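A Morning With the Laundry Robots

08/07/2025

I've been to plenty of open days where you get a tote bag, a cookie and a slideshow, so I wasn't expecting much when Pledard invited me to see its new home robotics lab. But this one was all hands-on, and I stayed 3 hours longer than I'd planned!

The lab is set up as a string of little household corners, and the project they were showing off is called Steltik. It's software that teaches robots to do laundry, start to finish. Hodžić builds the arms, Estel handles the vision side, and Pledard tries to get the two talking to each other (on some days, I was told, they really don't).

I figured folding would be the hard part. Folding is what you always see in the videos. But the engineer showing my group around said the team has spent most of its time since December on washer doors. Every door swings its own way, the glass is clear and curved and full of reflections, and a robot looking at it can easily mistake a ceiling light for a handle. Their practice set has 282 recorded door openings in it so far, and she'd like a lot more.

We watched 6 tries in a row. The arm got the door open on most of them, slowly, with a long think before each grab. One time it stopped a hair short and just hung there while we all leaned in like people watching a golf putt. Somebody's kid yelled "Push it!" and got a big laugh.

Twin-drum washers are the current headache. You've got one drum over the other, so the robot has to pick which one it wants, and a big upper door standing open takes up a huge part of its view. Then there's the handle on the panel between the drums, small and set back into the front. I tried to work one by remote control myself, and I was terrible at it. My best run took 8 minutes, and I'd managed to close a door I was supposed to open. 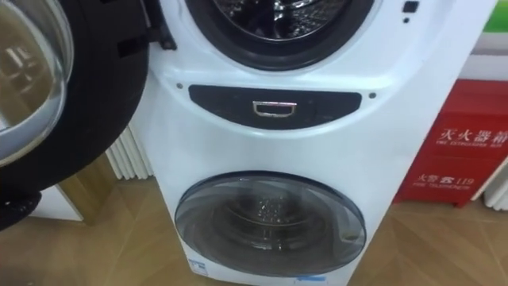 After that they let us loose on the sock table, where I did a little better. The grippers are softer than I'd guessed, and once you stop steering so hard they settle down nicely. I matched a pair, dropped one on the floor, and gave up my seat to the kid, who cleared half the pile before his dad could get his phone out. I asked when any of this might show up in a real house and got a shrug and a smile. They're opening the lab again this winter, and I've already put my name down.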